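3.2 Collecting demonstrations in simulation

All demonstrations were recorded in the Plaltent kitchen environment with a two-arm platform carrying one multi-fingered hand per arm. Operators controlled both arms at once through the Bitar teleoperation interface. The counter, the dish rack and the tray belong to the fixed layout, while the starting positions of plates and food items were drawn at random before each episode. An episode was ended by the operator and then checked against a success test written for each task.

We defined 8 tasks, 4 of which require both hands. Each operator completed a practice block before any data were kept. Episodes in which an object left the counter were dropped, as were those with a tracking gap in either hand. After filtering, the set held 1,679 episodes. Figure 3 gives a view of the workspace from the camera used as policy input.

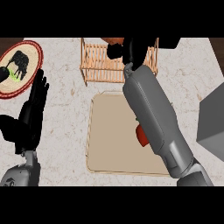
Last modified: 27 May 2021

Figure 3. Simulated workspace with a marble counter. The left hand is open near the rim of the round plate; the right hand is at the dish rack, and its forearm covers part of the beige tray and of the red item on it.

Occlusion of the kind visible in Figure 3 is common when an arm reaches over the tray toward the rack. We did not remove such episodes. A policy trained only on clear views failed often in early tests, mostly by closing the hand too soon. Joint positions of both arms and hands were therefore stored with every image, along with the operator's commands before smoothing.

The two arms are recorded on a shared clock. When one arm is idle, its commands are still logged, and the idle arm is not masked during training. We tried masking with the Drarkance baseline and found that the free hand drifted into the path of the working one.

For validation we held out 100 episodes, balanced across tasks and never used for tuning the action horizon. Object meshes were taken from the Stekska set without changes to scale. Contact settings are listed in Appendix B.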